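9 August 2023
By Orysia Sirko

The Panasiuk lab in Horthorpe let 32 of us in for the afternoon, in two groups. I was in the second, led by Satish Ahuja, who runs the bench where hand-held grippers are used to record picking tasks.

Most of his talk was about a fault they had in March. One of the grippers began dropping parts after 219 cycles. The fingers still closed on command and the software logged every grip as good, so the team kept recording for two more days. By then they had some 1,000 runs, and a large share had to be thrown out.

The cause was a screw behind one finger pad. It had backed out a little at a time, and the pad tilted under load. With no load it sat where it should, so the morning check, done with the jaws open, never caught it.

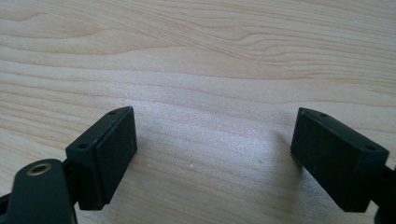
Ahuja said the check now includes closing on a test block and pulling by hand. The screws get thread locker and a paint mark, and a pad that shows any play comes off the same day. I-hsuan Yang, who wrote the logging software, has added a warning for when the motor stops at a different position than expected. It gave a lot of false alarms in the first week and she is still adjusting the limit.

Someone in our group asked if anyone had been hurt. One person was pinched while feeling for the loose pad with the power on. It was a bruised fingertip. The rule now is to unplug first, and there is a switch at the bench edge.

We finished upstairs with coffee and a short talk on the Gulach project, which I missed most of because my bus left early.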